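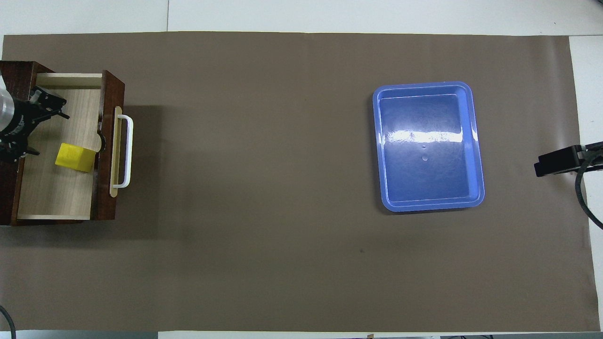
The drawer problem

I said in the spring that I would give the two-armed thing in our shared workshop until May to move a block from a drawer to a tray before I wrote anything rude about it. May has been and gone, so I can be as rude as I like. I find I'm only about half as rude as I'd planned to be.

For anyone who hasn't been following, Rostam Yazdani and I have been building a pair of arms at the workshop in Jerkudham, on the bench by the back wall. Rostam believes in the arms. I believe in them on alternate evenings. My half of the job is the wiring, the mounts and the complaining, and his is everything that happens on the computer.

The task sounds like nothing. Yellow block in the drawer, blue tray on the other side of the table. Take the block out, put it in the tray. A toddler would do it without looking, and would then do it again until you begged them to stop. We have been at it for the better part of three months.

Most of the trouble is the drawer. Out on the open table the block was easy enough by April, because you can come at it from any side and if you miss, you miss over flat paper. Inside a drawer there are walls. The fingers on our grippers are chunky, with brackets sticking out at the knuckle, and the brackets find the side of the drawer long before the tips find the block. If the block is sitting square in the middle you have room. If it's tilted, or has slid towards a side, the jaws need to turn to match it, and turning is when the bracket hits the wood.

Rostam's answer is more practice runs. It is always more practice runs. We guide the arms through the job by hand, the computer records it, and after enough of these it is supposed to have got the idea. He wanted 100 to begin with. We did those over a fortnight of evenings and the result was an arm that went confidently to where the block had usually been. Now he's talking about 2,000. I asked him who was going to do them and he went to put the kettle on.

My own view, which I've put to him more than once, is that we are teaching the machine to be patient with a bad pair of fingers. Thinner fingers would fix more than any amount of recording. I drew some up, and Rocío Farías printed me a set on her machine, and they snapped. So I'm not claiming to be right, only that I'd like to be wrong with a better material. Matúš Kubíček reckons thin steel with a rubber sleeve and has promised to bend me a pair. He promised that in April as well.

A few things did help, and I'll put them down in case you're daft enough to try this yourself.

Brown paper over the table. Our tabletop is white and shiny and the camera hated it under the strip lights. A big sheet of parcel paper cost next to nothing and the false grabs at patches of glare mostly stopped. It wrinkles along the edges and you have to pull it straight before each session, or I do, anyway. The tray is still glossy and still throws a streak of light back at you. I've rubbed one corner of a spare with wet-and-dry to see if that dulls it, and I'll report back.

The white handle on the drawer. The little knob we started with was hopeless. A big U you can get a finger through is far more forgiving, and I wish I'd fitted one on the first evening. I did the swap myself with a pale strip of wood behind it.

Cable slack. I wrote a whole post on this and I stand by every word. Leave more than you think you need, then look at where the loop goes when the arm is right down low. One of ours caught the tray on an early run and took it clean off the table, to general applause.

Now for money, since people ask. I've kept the receipts and my share stands at 875, which is over what I told my wife and under what I feared. That leaves out the arms themselves, bought second-hand by Rostam through a man in Salinas, on terms he has never fully explained.

So does it work? Last night we left the drawer open, dropped the block in at whatever angle it fell, and let it try. It managed the whole job 3 times before I had to go for my bus, and it failed a good many more than that. The successes were slow and a bit lovely to watch, I'll admit. The failures were nearly all the same: bracket, wood, scrape, stop. Rostam calls that encouraging. I call it a drawer with scratches down the inside.

Opening the drawer without help is next, apparently. At the moment one of us pulls it out before the run starts, and I notice this goes unmentioned when Rostam describes the project to visitors. Agustina Rivadeneira noticed as well and asked him about it in front of everyone, so he's now committed.

I'm back on the bench once Matúš turns up with the steel.

Recent posts
Leave more cable than you think
Why I don't trust a demo with the sound off
Printed fingers, snapped fingers
Second-hand motors: what to listen for
The workshop heater, part two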